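Visita à Kutirum: um dia com a equipe de relatórios

Estive em 5 de março no escritório da Kutirum, em Hernville, a convite de Rekha Suvarna, responsável pela área de CRM. Éramos 16 visitantes, quase todos administradores de sistema de empresas pequenas.

A manhã foi dedicada à limpeza da base. Quando a equipe assumiu o CRM, havia 2.364 relatórios salvos, muitos com o mesmo nome e filtros diferentes. Gianni Mancuso mostrou a planilha usada na triagem: dono, data da última execução, painel associado. O que não era aberto desde junho foi para uma pasta de arquivo – só depois veio a exclusão.

Depois do café vimos os painéis comerciais. Cada gerente pode ter até 13 componentes na tela. Achei muito, e Raffaele Donati, que cuida dos acessos, também acha.

A parte mais útil para mim foi a das permissões. As pastas seguem a hierarquia de vendas, e os campos de margem ficam ocultos para dois perfis. Perguntei sobre os relatórios agendados, que na minha empresa vivem falhando quando o dono sai. Lá eles rodam com um usuário de serviço.

Imagens de simulação:

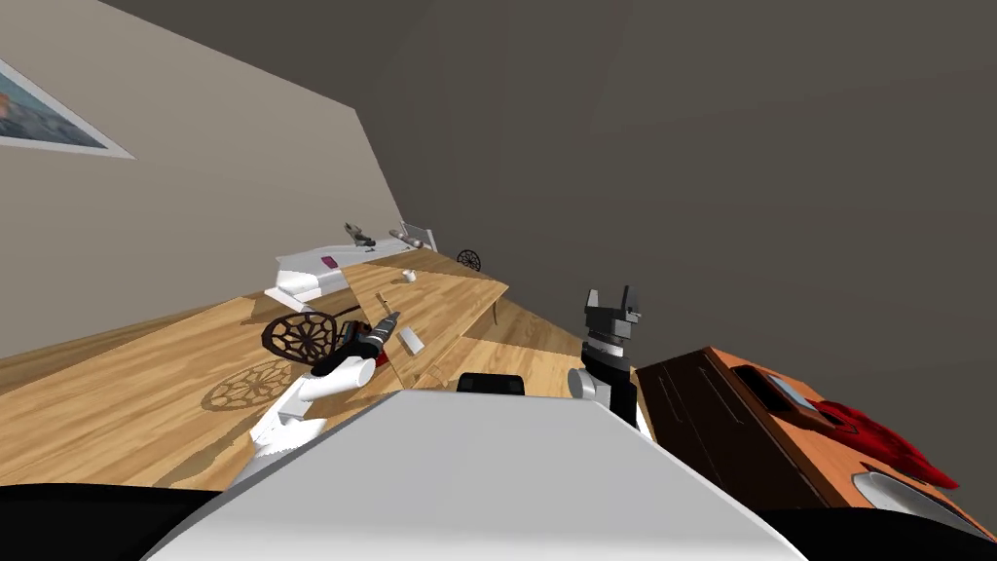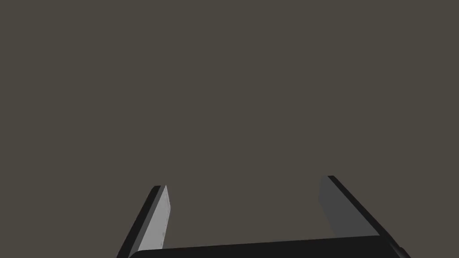
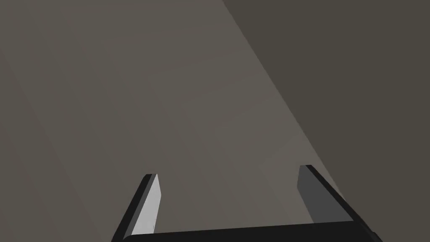
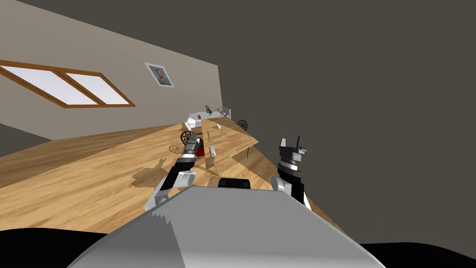 O almoço foi no refeitório do prédio. À tarde faltou tempo para a integração com o Maton, o sistema de faturamento, e Rekha ficou de enviar os slides. Quem for na próxima turma deve levar o próprio notebook – os exercícios são feitos num ambiente de testes e o acesso chega por e-mail na véspera.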